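Week 4 notes: making the bed (Housekeeping Basics, Eton campus)

Hi all, Vira here. A few of you missed the prac, so I've typed up what we got through. Bring these along next time, as Ruwan Fakir is taking the class in room 14 and he'll start straight from hospital corners.

We did the bottom layer first. Strip everything, check the mattress, then get the fitted sheet on. I do opposite corners — head left, foot right, then the other two — and it goes on much easier that way. Smooth it from the middle out with a flat hand. You won't get every wrinkle and you don't need to, but the deep ones have to go. If a corner keeps pinging off, your sheet is too shallow for the mattress, so swap it before you start swearing at it.

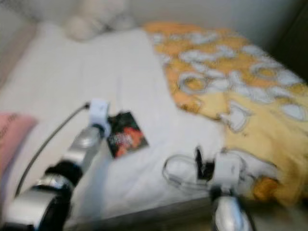 Fitted sheet on, patterned blanket still to be straightened.

Now the blanket. Most of you grab it wherever it's bunched up and haul, and then you wonder why it's crooked! Find the two top corners first, hold one in each hand and give it a good flick down the bed. With a big busy print you can use the pattern to judge whether it's sitting square. Plain colours are harder, so practise on those at home if you've got some.

Pillows and soft toys go somewhere clean while you work and come back last. In a kid's room, please put the favourite toy back on the bed. Tania Bandara did a whole season of holiday lets and swears that was what the families remembered.

For next class, read the linen care pages in the Kenditz folder (the stain chart too, sorry, it's long) and have a go at one bed with a doona and one with blankets. Logbooks are due in October.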